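Review: Stidier hose and cable dress kit for mid-size robot arms
Posted in Cell Upkeep, January

I have now spent more of my working life on hose routing than on robots, and I say this as someone whose job title mentions only the robots. So when the Stidier kit landed on my bench I had opinions before the box was open.

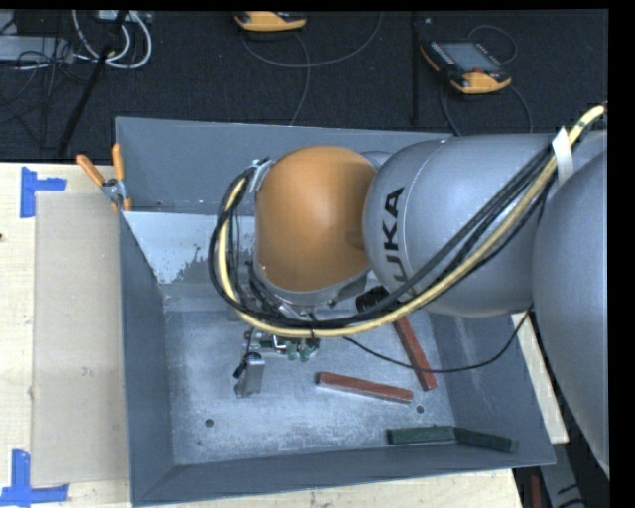 Our cell is a bin-picking setup with a KUKA arm and painted bars. The arm is rated for far more than we ask of it. The hose and cables are where we lose our afternoons. The wrist rolls over to reach a corner, the loop goes tight, a connector works its way out, and someone (me) lies across a table with a flashlight in their teeth.

The kit is two cable brackets, a bag of ties, a roll of cloth tape, a length of abrasion sleeve and a leaflet. The leaflet has five drawings, four of which are the same drawing. The brackets are the good part. They are stiff, the edges are properly rounded, and the screws have real heads instead of the little soft ones Zasodero puts in theirs, which strip if you look at them with any confidence.

Fitting took me a morning. If you are doing it yourself, leave the slack alone until the end. Jog the wrist to the worst pose you use, then the second worst, and only then close the ties. I did it the other way around the first time and got a beautiful tidy loop that would not let axis 5 go anywhere useful. Serpil Öztürkmen, who had the cell before me, watched this and offered to hold my coffee.

The ties are fine. You will run out of them, as you will any bag of ties, and the ones from the hardware store work just as well. The tape is less fine. It sticks nicely for a week or two, then the end lifts and waves at you every time the arm goes past. I have pressed it down more often than I care to admit. Dönmez sells a better roll and I would budget for it.

The sleeve I took off again. It made the whole bundle as bendy as a broom handle, and with the gripper going down inside a bin we need the loop to give a little. On a palletizing arm with nothing to bump into it might earn its keep.

How has it held up? We ran 263 picks the first day with no faults, and I check the loop every 400 after that: run a thumb along the hose, tug each connector, look for shiny spots where something rubs. At 1000 I pulled one bracket to look underneath. A faint mark on the paint, nothing on the hose. The old setup, a Zodmont clip and a lot of hope, had a groove in it by then.

My one real complaint is the price of spares. A single replacement bracket costs nearly half of what the kit does, and you can't get the screws on their own at all. I wrote to ask. They sent me the leaflet.

Four stars. The missing one is for the tape, and they can have it back when the end stays down.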